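Trurnico sells its two-arm bench kit to small offices and workshops that have a repetitive manual job and no engineer on staff. The kit comes as two arms, two grippers, a control box, a head-height camera and a tablet. It is offered on monthly rental, with a setup visit included in the first payment. Ga-eun Um leads the applications side of the company, and she spent most of an afternoon going through what the rental covers and what it leaves to the customer.

The task under discussion was stamping: take a hand stamp, ink it, press it on a sheet of paper, put it back. Um said the company chose it as a standard evaluation job in April, after several customers in document handling asked for it separately.

"People assume the pressing is the hard part," she said. "Pressing is a force limit and a dwell time. You set both on the tablet and you rarely touch them again. The trouble is in the grasp. If the stamp sits two degrees off vertical in the fingers, one side of the impression is missing."

The grippers on the standard kit have narrow pointed fingertips. Um described them as a compromise. They can get close to a small handle without knocking over whatever stands next to it, but they offer little contact area, and a smooth round knob can rotate between them under load. Customers who handle only one type of stamp are advised to order molded pads. The pads are not in the rental price.

Training is by demonstration. An operator moves the arms through the task by means of a pair of hand controllers, and the recorded runs are sent to Trurnico, which returns a trained policy to the control box. For the stamping job the evaluation set held 349 recorded runs. Um would not give a minimum for other tasks.

"It depends on how much your table changes," she said. "If the pad is always in the same spot, you need fewer. If somebody puts the pad on the other side after lunch, you need runs that show the pad on the other side. The system has no opinion about what a pad is. It has seen pads or it hasn't."

For that reason the layout is altered between runs. The stamp, the paper and the ink are moved, and the operators are told to include runs in which an object is picked up, shifted and set down before any stamping takes place. Um said that early sets recorded with a fixed layout did well in the office where they were made and poorly everywhere else.

Paper is handled by people in the base rental. The arms do not separate single sheets from a stack with any reliability, and Um said the company stopped listing sheet feeding as a feature. A feeder tray made by Asetti can be connected to the control box, and Trurnico supports it, but the customer has to buy it directly.

White paper on a white table has been a second source of faults. The camera finds the sheet by its edges, and with flat lighting there is little edge to find. Trurnico's installation sheet recommends a gray or green mat. Um confirmed that evaluations are also run without one.

"We want to know what happens when the customer ignores the installation sheet," she said. "They will ignore it."

Asked about speed, she was direct. The kit is slower than a person at this job, and she does not expect that to change with the current arms. Customers who rent it for stamping generally do so because the work is intermittent and gets in the way of other work. For high volume she recommends a dedicated stamping machine, which costs less and has one moving part that matters.

Service is by remote session, with a replacement arm shipped if a joint fails. The arms are held by 4 bolts each and can be swapped with a single hex key. Calibration after a swap takes the operator through a guided routine on the tablet. Fingertips are treated as consumables. Ink is the usual reason for changing them, Um said, as it works into the surface and then transfers to the margins of the paper.

The contract can be ended with two months' notice. Recorded runs remain the property of the customer, although Trurnico keeps the right to use them for its own training unless the customer opts out in writing. Um acknowledged that the opt-out is on the last page of the agreement and said it would be moved forward in the next version.

The next software release, Plodine, is meant to add a check after each impression. The camera will compare the mark on the sheet with a reference and flag a partial one. At present the kit carries on to the next sheet whether the mark is complete or smeared, and the operator finds out by looking.

"That is the most common complaint we get, and it is a fair one," she said.

Stamping evaluation, two-arm bench kit.
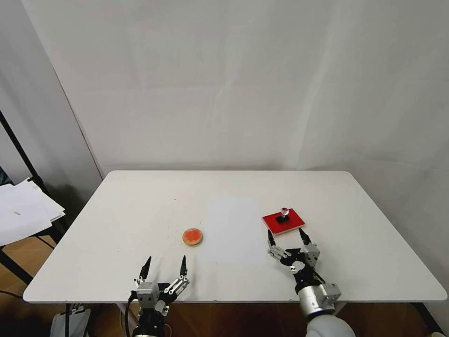
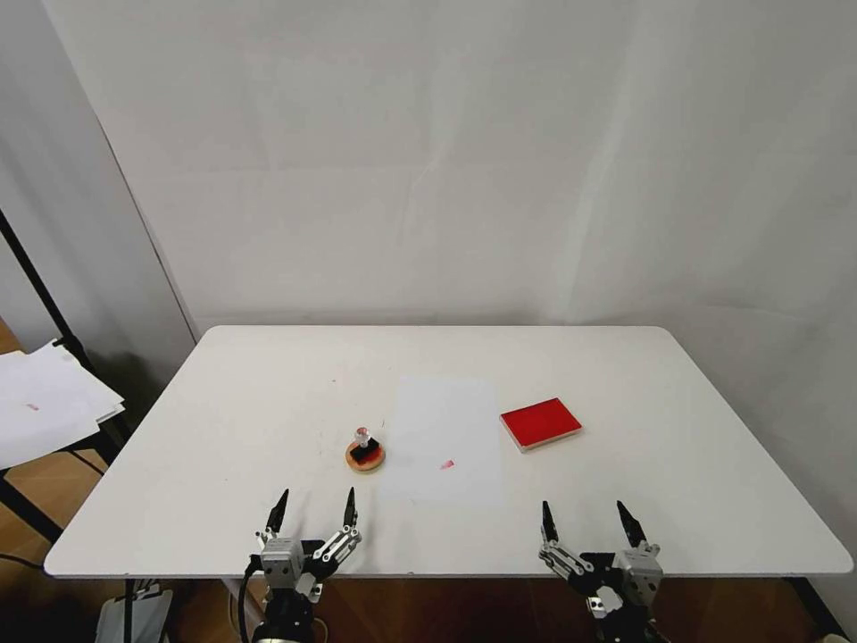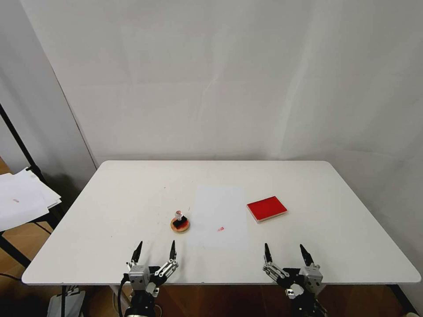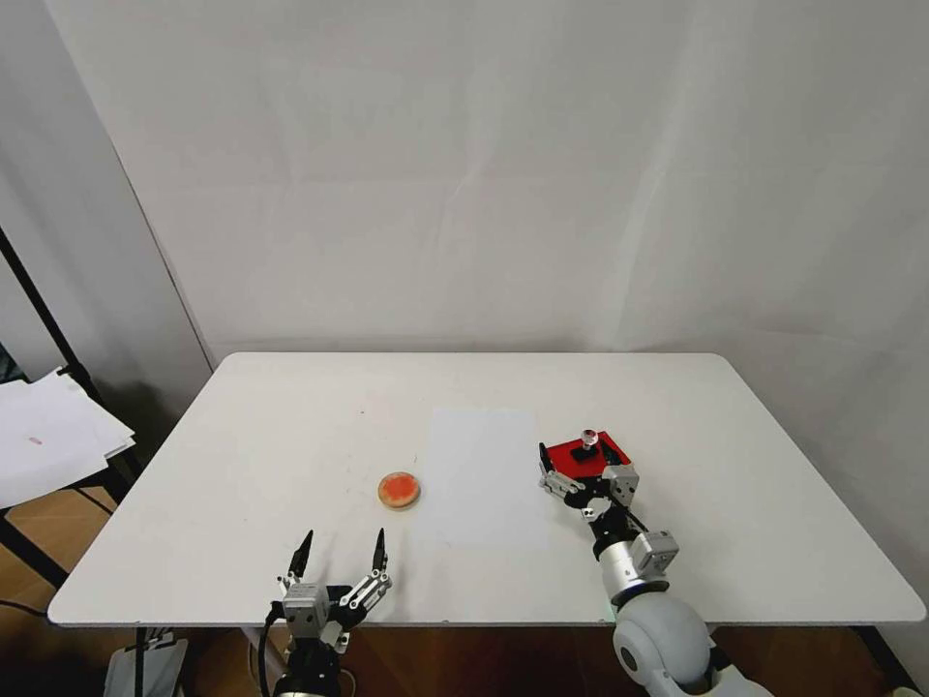
Yi-an Woo disagrees with the company on the order of priorities. After a trial of the kit at Ha, Woo wrote that checking the impression was welcome but came too late in the process, and that a check of the stamp's angle before it touched the paper would have saved more sheets. Woo also asked for the molded pads to be included in the rental, on the grounds that the stamping job was hard to run for a full day without them. Ha has kept its kit for now, on the monthly terms.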